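Why Do We Sort Things Into Bins?

Tip your toy box onto the floor and what have you got? Balls, blocks, animals, bits of games you forgot you owned! A mix like that is called a jumble, and people have been sorting jumbles for thousands of years.

Sorting means putting things into groups. The fun part is that you get to choose the rule. You could sort by colour, by shape, by size, or by what a thing is for. Change the rule and the very same toys land in different groups!

Try it with a few small things - a yellow building block, a ball, a little blue figurine and a long blue tube. Sort by colour and the figurine and the tube are neighbours. Sort by "will it roll?" and the tube moves in with the ball.
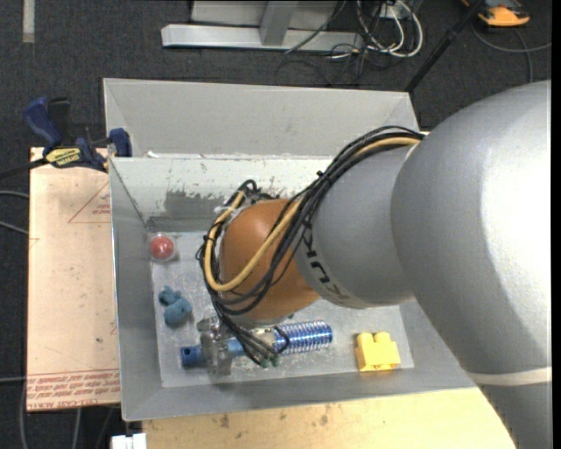 Shape matters for picking things up, too. A block has flat sides, so your fingers have something to press against. A ball is trickier, and a long thing can tip if you grab it near one end. Hold it close to the middle and it stays much steadier.

Now for a challenge! Find a bin or a shoebox and put 8 small things in it. Sort them into groups, then mix them up and sort them again with a new rule. Can you think of 4 different rules? Our favourite so far is "things that would float in the bath" - you might need a towel for that one.

From the Bavix Kids' Page, January 4, 2020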